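April
Posted by the Salbridge diarist

I have finally become a person who takes the slow train, and I'm a little bit in love with it! The Salbridge line has 12 stops if you get on at the very beginning, and I used to sit there counting them with my teeth clenched. Now I bring a thermos and a window seat's worth of patience and the whole thing feels like a small vacation.

Last Thursday I rode it out to Natard for two nights. I packed in five minutes the evening before – one bag, a book, the good socks – and still took too many little things, as I always do. 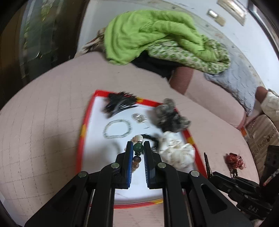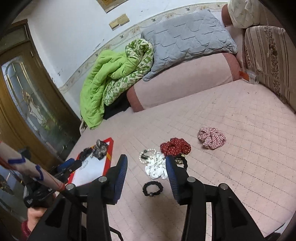 Little things: beads in the first, hair ties in the second.

The best stretch comes right after the third stop, where the track runs along the river and everybody goes quiet (even the kids with the card game behind me, and they had been LOUD). Sit on the left side going out. There were herons, and a field so yellow I laughed out loud.

Natard itself is one long street and a bakery that sells out of cheese buns by 3. I got there at 2 and ate mine on the station steps while they were still warm. I'm going back in the fall, and next time I'll stay on the train to the end of the line.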